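January 3, 2026
By the keeper of this diary
5 min read

The snow that they promised did not come. I got up at six anyway, because I wanted to write the recipe for the sour soup before I forget again how much water goes in. My grandmother never wrote it. My mother wrote it once, on the back of a gas bill, and the gas bill went to wherever such papers go. So I am the one who must write it, in a language my grandmother could not read, and I find this a little sad and also a little funny.

The problem is the word. At home we call this soup by a name which has no translation. I tried "sour bread soup" and it sounds like a punishment. I tried "fermented rye soup" and it sounds like a laboratory. In the Dilliseck valley, where we lived until I was eleven, even the next village had another name for it, and they put potatoes inside, which my grandmother considered a weakness of character. I left the title empty and started with the flour.

For the starter I use rye flour from Dudás, the small shop behind the tram stop. The bag was 506 forints in my childhood memory, but this cannot be right, it must be some other thing that cost 506. Memory gives me numbers very surely and I have learned to not trust them. What I do trust is the smell. On the second day it smells like wet hay, on the fourth like apples, and on the fifth it is ready. If you wait until the sixth it is still good but you must use less of it.

I wrote all this to my cousins in our family letter group. We have the group since July, when the house in Dilliseck was sold and we understood that we have nothing in common anymore except what we ate there. I did not expect a quick answer on a holiday week.

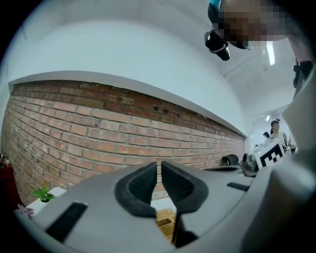 My aunt answered before I had finished my coffee. She wrote that I have it all wrong, that it was never rye only, there was always a handful of oats, and that anyone who makes it with rye only will get a gray soup and deserves it. She also wrote that the garlic goes in whole, with the skin, and that I was too small to see this because I was always under the table with the dog.

It is true about the dog. About the oats I am not convinced. I remember the flour bin very well, it had a blue lid and stood next to the stove, and I don't remember a second bin. But she is eighty-one and I was under the table, so what can I say. I wrote "with or without oats" and she sent me back only a question mark.

After lunch I walked to the Stullau bridge and back. The river is low for this season. Two men were repairing the railing and one was singing, not well, a song which I knew but only the melody. I walked behind a woman with a very full shopping bag and thought the whole way about how one learns the amount of a thing. My grandmother used a cup with a broken handle. This cup was the measure for everything: one cup flour, half cup sugar, "a cup to the crack" for oil. When the cup was broken for good, my mother told me, there was one entire year when nothing tasted correct. They bought other cups and all of them lied.

I would like to know how much this cup held. I did an experiment tonight with the cups which I have and with the soup as I remember it, and my answer is 410 milliliters. It seems big to me for a cup. But the people in that house drank their tea from it too, and they drank a lot of tea.

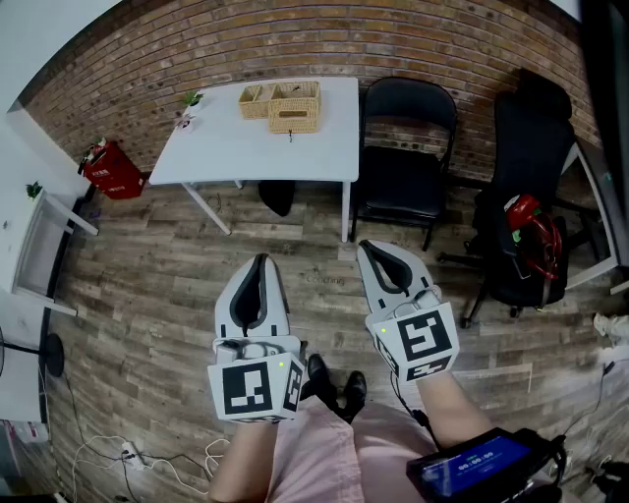

Brick wall and plank floor.

I must write also about the language question, since it bothered me the whole evening. When I write in English I become a more polite person. I write "please add" and "you may wish to." My grandmother in her own language did not say please to a cook. She said "put," "stir," "leave it," and the strongest one, which is only one syllable and means "take your hands away from it now." I looked in two dictionaries for this word. One gives "desist." I cannot put "desist" in a soup recipe. For now I wrote "do not stir anymore," and it is correct, but it has no hand in it, no wooden spoon coming down on the edge of the pot.

There is a woman's magazine, Daltetti, which my mother kept in piles, and in each number there was a recipe page with very exact language. Grams, minutes, the size of the pot. My mother admired this page and never cooked from it. I think she liked that somewhere there was a kitchen where all was known. I liked the drawings in the corners, mostly onions.

Maybe I should do two versions. One like Daltetti, for my cousins' children, who were born here and will want grams. One like my grandmother said it, with "enough" and "until it is ready," for the drawer. The second will be much shorter. I already tried and it has five lines, and the last line is that word.

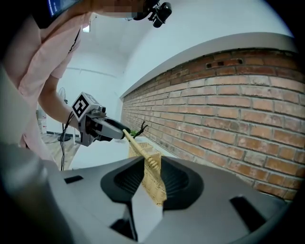

The wicker basket in light tan.

Evening. I put the jar with the new starter on the shelf above the radiator, with a cloth and a rubber band. I did put in oats, one spoon. I will not tell my aunt, because if the soup is good she will be unbearable until Easter, and if it is bad she will say that one spoon is not a handful.

Things to remember for tomorrow: the cloth must not touch the flour. Buy garlic, and a piece of smoked rib if Dudás is open. Ask my aunt, in a careful way, what was in the second pot on the stove, the small one with the lid that did not fit. I remember that it was always there and always warm and I have no idea at all what was in it. Also call the heating company about the bill.

I am tired and my English gets worse after nine o'clock, so I stop. The radiator is making its knocking sound. In the jar nothing moves yet, but it is only the first day.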